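The Line Item That Folds Laundry

The first quote Deividas Pärn got for a laundry robot ran to four pages, and the price was on the last one. He read it standing up.

Pärn plans equipment for Wirkwood, which rents linens to hotels. His opening budget covered an arm and a table. Missing was the teaching – the hours a person spends working a cloth with grippers so a machine can later copy the moves. Grodska, the supplier, sells hand-held pairs at $1,795 a pair. He ordered 2 and felt thrifty until the invoice for cables.
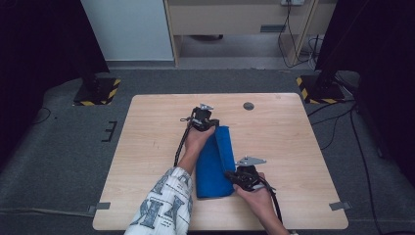 Two grippers, one blue cloth: the manual end of automation.

His advice to other buyers is to price the floor space before the hardware. Then comes labor, which he had put down as zero. "I budgeted for a robot," he says. "I should have budgeted for elbows."

Wikelar, a rival bidder, offered him 100 hours of teaching at a discount if he signed by Thursday. He asked what happened in hour 101 – and is waiting to hear back.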